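How to Test a Home Robot on Soft Laundry

Updated 2020-12-13

Folding a towel is still hard for a machine. Cloth has no fixed shape, so the robot has to guess where the edges are every time it takes hold. Before you decide whether a robot can do this chore in your home, run the test below. Allow 2 hours.

Step 1. Start with one piece of fabric, bunched up. A flat, squared cloth is too easy and tells you very little. Let the gripper go down into the folds and close.
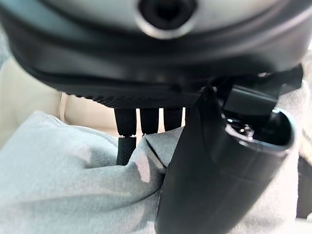 Do this 12 times and write down each grip as held, slipped or missed. Nerys Nicholas, who ran our trials at Lokudport in March, also noted when the fingers took hold of two layers. Double layers ruin a fold later on, so give them their own column.

Step 2. Move to two hands. Have the robot hold a soft item by both ends, clear of the floor, close to the upholstered furniture. Watch the middle. Some sag is fine, but a twist means one wrist is turned too far.

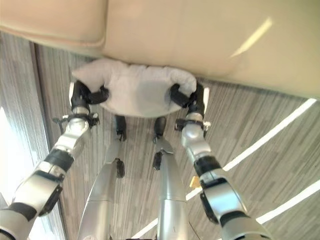 Step 3. Work at floor level. Most laundry that needs picking up is down there, and striped carpet and bright patches of light can make cloth edges harder for the software to find. Try the same pickup with the blinds open, then closed – keep everything else the same.

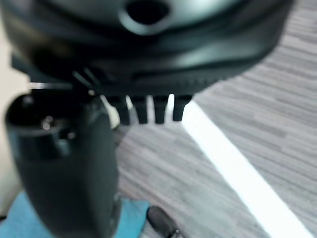
If the results differ a lot, slow the arm down before changing any other setting.

Step 4. Add up the columns. Our own rule is that fewer than nine held grips means you will be faster by hand.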